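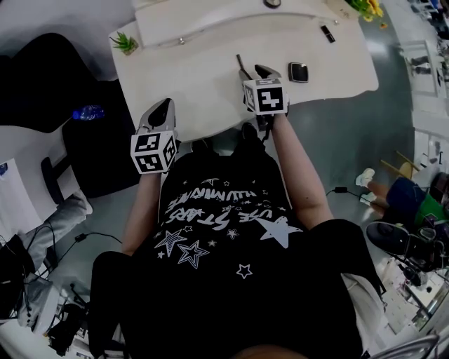
Trilluvel Good Practice Guide for Hand-held Gripper Work — a review

I have now worked through the whole of the Trilluvel guide twice, once on the train and once with a pair of grippers in my hands, and I'm still a bit surprised by how much I enjoyed it. Rule books for robot work tend to be written for the arm in the cage. This one is for people sitting at a desk, holding a gripper in each hand and recording how they pick things up so that a robot can learn from it later. There are plenty of us doing that these days and very little on paper telling us how to do it well.

You get a ring-bound book of 90 pages, a set of laminated desk cards and a pad of session sheets. We use it at Gromadcombe, where we have a mix of Brarska grippers and an older pair that came from Worku. The guide doesn't favour any make, so nearly everything in it applied to both.

The section on markers is the best thing in the book. If your grippers carry the white cubes with black-and-white squares on them, you'll know how much depends on those faces staying clean, flat and in view. Trilluvel's rules are short: wipe every face before the first take, never hold the gripper by the cube, look for lifted corners after each break, and swap a scuffed cube straight away even if it is still tracking. I used to leave that last one until things went wrong. After a fortnight of doing it properly I had far fewer takes to throw out, and I stopped dreading the afternoon check!

It also has a good page on sleeves. Loose cuffs are out, and so is anything that swings across the cube when you reach. Short sleeves are fine. Printed T-shirts are fine too, with the sensible note that anything with a pattern of black and white squares ought to stay at home. (I own exactly such a shirt. It has been retired to gardening.)

Then the desk. The guide splits objects into "task", "setting" and "stray", and asks you to decide which is which before you press record. A plant at the back can be setting, as long as it goes on the session sheet. A drink is always stray and should live off the work surface, lid on. I like that it doesn't push you towards a bare white table. There's a proper argument in chapter four that homes and offices have flowers and odds and ends in them, and that a robot trained on nothing but tidy desks will struggle in a real one. What matters is that you chose what was there and wrote it down.

Floors get seven pages, and they deserve them. You are sitting down, your eyes are on your hands, and there's a cable somewhere near your feet. The book wants cables run behind the chair where possible, taped where they cross a walkway, and given enough slack to reach full stretch on both sides. Bags go under a different desk. Chargers are unplugged and put away when they're not charging something. None of this is new to anyone who has sat through a safety talk, but the card for it is so clear that people here do follow it, me included.

Other people in the room are handled well. Anyone who might be picked up by a camera has to know that recording is on and agree to it, and there's a simple sign to hang up. I'd have liked more on what to do with a take when somebody wanders through by mistake. The guide says "review and decide", and I wanted to be told how to decide.

My other grumbles are small. The section on rest is thin. It suggests stopping when your grip gets tired, but by then you've often already done a string of sloppy takes, and I'd prefer a fixed limit. We've settled on a break every 200 closes of the gripper and it suits us. The cards are glossy as well, and under bright ceiling lights they throw a nasty glare. Matt ones next time, please.

The log pages I expected to hate. They ask for the gripper used, the state of the pads, the objects out, the chair height and anything odd, and it looks like a lot of boxes. It takes me less time than making a tea. We passed 2,000 logged takes in February and I can go back to any of them and say which pads were on. When one set of takes came out with the left hand drifting, the sheets led us to a cube that had been refitted slightly crooked, and we had it sorted before lunch.

Is it worth having if you're working alone? I think so, yes, though you'll use the cards more than the book. For a group sharing desks and grippers I'd call it close to essential — even two people will hold and set down the same tool quite differently until there's a page to point at. Start with the markers chapter, then the floor card, and leave the appendix on file names for a rainy day. Ours now has tea on the cover and half the tabs bent over, and I've asked for a second copy for the other room.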